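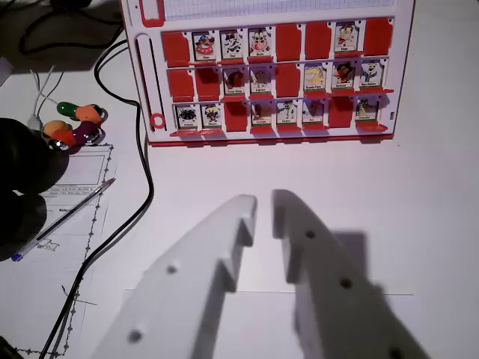 Blog > Home life > Clearing out

I gave up the storage unit at the end of November, after paying for it for far longer than I had meant to. The plan when I moved from Coltthorpe was to keep it for one winter while I got the flat in order. Most of what was in there turned out to be household things I had doubles of, plus a lot of games. A board like the red and white one with the flip-up characters is a good case of the problem with storing games: the little cards with their printed names are easy to lose, and once a few have gone you don't want to play it or give it away. So they sit in a box, and you pay rent on the box.

The unit was at Dorberg, on the trading estate past the tile place. I chose it because it was the nearest one with parking outside the door. It was clean and dry and I have no complaints about it. The staff were polite on the phone and the gate code worked every time I went, though I didn't go often. In the last year I went twice, once to drop off a fan heater and once to look for the fan heater's plug adaptor, which was in my kitchen drawer.

What made me stop was the letter about the new price. It was going up to 134 pounds a month from the new year. I had been treating it as one of those bills that just goes out, like the water, and I hadn't sat down and thought about what was in there. When I tried to write a list from memory I got as far as a bed frame, a desk, some curtains and 'boxes'. I couldn't have told you what was in a single one of the boxes. I gave notice that evening.

They want a full month's notice and the unit has to be swept out. You also have to take your own padlock off, and if you leave it on they charge you for cutting it. I knew none of this and it was all in the contract, so read yours first if you are thinking of doing the same.

I hired a van for the heavy things and did the rest in the car over several evenings. The van was the wrong way round, as it happens. I booked it for the first day, when I hadn't sorted anything, and so I drove a full load home and then drove half of it back out again to the tip. If I did it again I would spend two or three evenings in the unit with a torch and a marker pen, and only then book the van. The lights in those corridors are on a timer and go off while you are still reading the side of a box.

The furniture was quick to deal with. The bed frame went to the furniture charity in Danside, who collected it for nothing but wouldn't take the mattress as the fire label had been cut off. The desk I kept. I had been working at the kitchen table for so long that I'd forgotten I owned a desk, and it fits under the bedroom window with a little to spare. The curtains were for windows I no longer have. They went in the textile bank.

The boxes took much longer. I tried the usual advice of making piles for keep, give and bin, but every pile slid into the next one and the keep pile was enormous. What worked better was to do one kind of thing at a time across all the boxes. Kitchen first, then bedding, then paper, then games, then whatever was left. Once you have all your saucepans in one place you can see you don't need the bad ones. It does mean opening everything before you start, and you need floor space for that. I used the hall and climbed over it for a week.

Paper was the worst. There were almost 2000 pages of bank statements, payslips, old course notes and instruction books. I shredded anything with an account number on it. My shredder is a small Jaidee and it overheats, so it was ten minutes on and half an hour off, and I did it in front of the television with the volume up. The instruction books I recycled without looking at them, apart from the one for the boiler – which is not my boiler any more, so that went as well the day after.

The games I did on the kitchen table, one box at a time, checking what was there against the list in the rules. Where the rules were missing I looked them up. Complete ones went to the hospice shop, who were glad to have them before Christmas and asked me to write 'complete' and the date on a bit of paper inside the lid. Two jigsaws had no picture and I wasn't prepared to do them to find out. I kept a pack of dominoes and a travel draughts set.

I sold very little. I put the better things online and made a bit over 600 pounds in total, nearly all of it from a bicycle trailer and a sewing machine. The smaller stuff wasn't worth the packing. I had a lamp listed for three weeks and answered a great many messages about it before giving it to the woman downstairs, who uses it.

I did hold on to a few things I can't defend. There's a biscuit tin of foreign coins, a coat that doesn't fit and a box of Christmas decorations from my grandmother's house, half of them broken. They are on top of the wardrobe. I've put a label on the coat with a date in next November and if I haven't worn it by then it goes.

The final bill from Dorberg came in January with the deposit taken off it, so there was only a small amount to pay. They sent an email afterwards asking me to rate my stay, and another one offering the first month at half price if I came back. I've unsubscribed.

Next job is the cupboard under the stairs, where the hoover lives along with most of the paint. I've bought a shelf for it but haven't measured the back wall yet.

Posted 11 Feb 2018

Related posts
Moving out of Coltthorpe: what the van cost
What the Danside tip will and won't take
A desk in the bedroom
Old paint and how to get rid of it
Draughty windows, second attempt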